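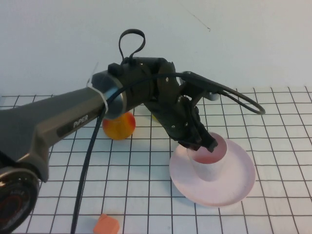

PiPER arm with its fingers at the cup, saucer task.

28/06/2021

I finally have a result worth writing down for the cup task. The job is to put the pink cup on the pink saucer, with a few other objects sitting on the mat that the policy should ignore. Everything is trained by plain imitation from teleoperated demos, and the only thing I changed this month was which demos go in.

We had 500 demos. Vinzenz Strebel thought a lot of them were teaching the arm to hesitate, so I wrote a filter that drops any demo where the gripper stops for over 2 seconds before closing. That left 188. I trained one policy on the full set and one on the small set, same network, same number of steps.

The small set won. The policy goes straight down to the cup and closes, where the other one tends to hover over the rim and sometimes never commits. I expected it to do worse on odd starting positions, and it does, a little, mostly when the cup is near the far edge of the mat.
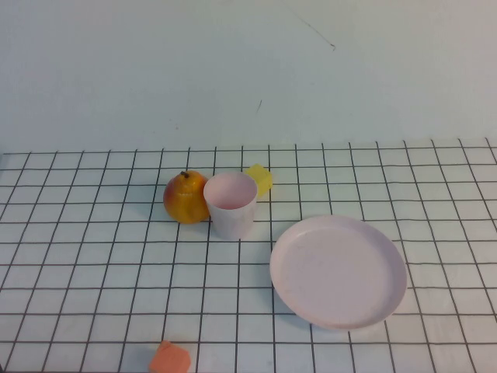
Starting layouts matter more than I thought. With the cup right up against another object, both policies clip the neighbor on the way in. Keegan Kerslake ran the same filter on his Melis data and saw less of a gain, but his demos were cleaner to begin with – he recorded them all himself in October.

Next I want to try cutting the pauses out and keeping the rest of each demo. The filter script is in the Neller folder for anyone in the group who wants it. The threshold is set at the top of the file.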